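Wrist-camera policy fails on plain tabletops: is it the grain, the fingers or the labels?

Asked in Manipulation and Grasping, August
Tags: imitation-learning, hand-held-gripper, visual-odometry, data-filtering

Ama Baidoo

I am trying to reproduce the main result of the Odoi method note with demonstrations collected on a hand-held gripper. For those who have not read it, the claim is that a policy trained only on the wrist view, with relative gripper poses as actions, transfers to an arm without any extra calibration data, provided the demonstrations pass a tracking-quality filter.

My setup is as follows. I recorded 1,000 demonstrations of a single task: approach a small block, close, lift, move it sideways, release. Poses come from visual-inertial tracking in Tekamix with the default settings. The policy takes 2 image frames and the current finger opening, and predicts a short sequence of relative poses. Training converges without trouble and the validation loss is close to the one in the note.

On the arm, the policy behaves well when the table has other objects on it. On a bare table it drifts. The approach starts in the right direction, then the gripper slides a few centimetres to one side and closes on nothing. The drift is not random. Over 20 trials it went the same way in nearly all of them.

I have checked the following:

Camera intrinsics, recalibrated twice, no meaningful change.
Latency between image and pose, measured with a blinking light and corrected.
Arm controller, which follows recorded trajectories accurately when they are replayed.
Finger opening, which matches the recorded value at both ends of the range.

The remaining suspects are the tracking labels on the bare-table episodes and some visual difference between the hand-held fingers and the ones on the arm. The hand-held pads have had heavy use and the arm pads are new. I would like to separate the two causes before I collect anything again. Is there an established way to do that?

mkv_tracking
Accepted by the poster

It is very probably the labels, but you can test it without collecting data.

Feature-based tracking needs corners that are distinct from each other. Wood grain gives you long edges. A point on a long edge is well located across the edge and badly located along it, so the tracker can slide in the grain direction while the reprojection error stays low. The inertial part limits this over short periods, but a slow approach to a table gives the accelerometer very little to work with. You end up with a pose error that has a preferred direction, and a policy trained on enough such episodes learns it as if it were part of the task. That would match what you see on the arm.

The default filter in Tekamix won't catch this. It rejects episodes on the number of tracked features and on mean reprojection error, and grain scores acceptably on both. What you want is the shape of the uncertainty, and the count tells you nothing about that.

I would do it in this order.

First, export the pose covariance for each frame, if your version writes it. Take the translation block and compare its largest and smallest eigenvalues. Plot the ratio over the episode. On a table with clutter it should stay fairly flat. On bare wood I would expect it to climb as the gripper descends and the view fills with table.

Second, close a loop. Start and finish a recording with the gripper in a fixed stop, do the usual motion in between, and read off the difference between the first and last pose. Do it with the board in its normal position, then turn the board through a right angle and do it again. If the error turns with the board, it is the grain. If it stays put relative to the room, look at the IMU bias or the camera mounting.

Third, and this is the step people leave out, look at which features the tracker has picked on the fingers. The fingers move with the camera, so anything tracked on them reports zero motion. You need a mask. The mask supplied with Zinard tools is drawn for clean fingers with straight edges, and it fits them tightly. Once the pad covering starts to lift, bits of it fall outside the mask, and those bits have better corners than anything on the table.
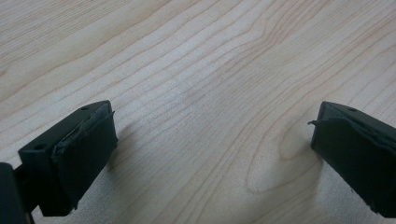
The effect is small when there are plenty of good points elsewhere, because the outlier rejection throws the stationary ones away. On a plain surface the finger points can be a large share of the total, and then the rejection has a harder job. It may even keep them and discard the table. The estimated motion is then too short. Grow the mask by 20 pixels on the inner side and rerun the tracking on the existing recordings. It is a batch job and you can leave it overnight.

Edges such as screw holes on the finger plates are safely inside the mask in the stock version, so they can be left alone. Nested oval figures in the grain do give the tracker something to hold in both directions, but only while they are in view, so don't count on them. A matt mat with an irregular print is a better surface for collection, and it can be swapped between sessions so that the policy doesn't learn the mat.

Only after that would I look at pad appearance as a cause in the policy itself. The test there is simple. Paint the finger region a flat grey in both training and deployment images, retrain on the same episodes, and compare. If the drift persists with the fingers painted out, pad wear was not what the policy was responding to. You will lose some grasp accuracy because the policy can no longer see where its tips are, so compare the approach phase alone.

halden_b

We had something like this and changed the pads, and the problem went away. I would start there as it is cheap. We use Gunon pads, and they last longer than tape.

We did also move to a different table at the same time.

p_orrick

Agree with most of the accepted reply, with one correction and one addition.

The correction concerns the board rotation test. Turning the board also changes the lighting on the finish, and a sheen can produce weak features that move with the camera. Run at least 3 loops per orientation and keep the lamps fixed – otherwise you may be measuring the reflection. If the spread within one orientation is as large as the difference between the two, the test has told you nothing.

The addition is about the result you are reproducing. The Odoi note reports success over all scenes pooled together, and most of its scenes are cluttered. Split your own evaluation by surface before comparing. A method can match the pooled figure and still fail on every bare-table trial if there are few of them, and your validation loss won't show it either, as the validation labels carry the same error as the training ones. The filter in the note was tuned on the pooled set, so I would not treat its threshold as valid for plain wood.

If you need to keep the bare-table episodes, weight them by the inverse of the covariance ratio instead of dropping them. I have found that a hard cut removes mostly slow, careful approaches, and those are the ones you want.

Comments on the accepted reply

Ama Baidoo: The covariance ratio climbs during the descent in the bare-table episodes and stays flat in the others. Loop error turned with the board in all three repeats. Rerunning with the wider mask now. Some of the recordings gained a longer estimated path, so the finger points were being kept in at least those.

mkv_tracking: Then you have both effects. Retrain on the remasked poses first, with no weighting, so you can tell how much each one contributes.

Ama Baidoo: Will do. The grey-finger run is queued after it.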